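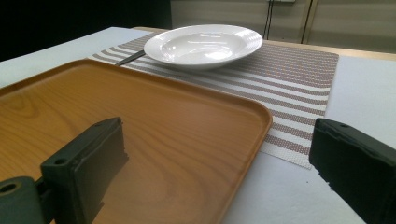
Photo: Chie Fujimoto

Home | Places | Walking | Opinion | Archive | Contact

April
By Ingvar Lund

The old quarter of Clomness should stay awkward to get to

Every few months someone on the town council in Clomness suggests a proper road up to Salora, the old quarter on the hill, with a coach park at the top. The latest version has 21 coach bays and a ticket office. I have lived below that hill for most of my adult life and I think the plan is a mistake, although I understand why people want it.

Salora has 1,083 residents. It has one bakery, two bars, a chapel that opens in the mornings and a school that has come close to shutting twice. You reach it by the steps from the harbour or by the small bus, which runs until eight in the evening and is full whenever it rains. Visitors who make the climb tend to stay for lunch. They sit down, they order the fish soup, and they wander about looking at the painted doors until their legs have recovered. That is worth more to the bars than a crowd that comes for half an hour and buys a bottle of water.

We have a comparison close by. Prolanby, along the coast, built its road and its coach park and now gets 2,000 visitors on a busy day in summer. I went last August. The square was packed by eleven and almost empty by three. The ironmonger has gone, and so has the shop that mended shoes. In their place are four shops selling the same fridge magnets. The people I spoke to were not angry about it, but most of them had moved down to the new flats behind the station and rented out the houses they grew up in.

Supporters of the road say Salora will die without it, and this is the part of the argument I take seriously. The quarter is getting older. Carrying shopping up those steps at seventy-five is no joke, and an ambulance takes too long. But none of that needs a coach park. It needs a second bus, a later timetable and a lift from the harbour car park, which was costed years ago and then put in a drawer. A petition asking for the lift has 2,871 names on it, more than twice as many as there are people living on the hill.

My friend Ueda, who has the upper of the two bars, disagrees with me. He says it is easy to be fond of a quiet street when you don't have to pay its rent - and he has a point. January and February are hard for him. I would still sooner see the council cut his rates in winter than send him six coaches at once in July, when he has nine tables and one oven.

There is also the matter of what people come for. Nobody crosses the bay to see a car park with a view. They come for the lanes and the washing lines, and for the noise of the school at break time. Take the families out and the lanes will still be there, but I doubt many visitors would come back a second time.

The council votes before the summer. The plans are on show in the library until then, on the first floor, and comments can be left in the box by the door.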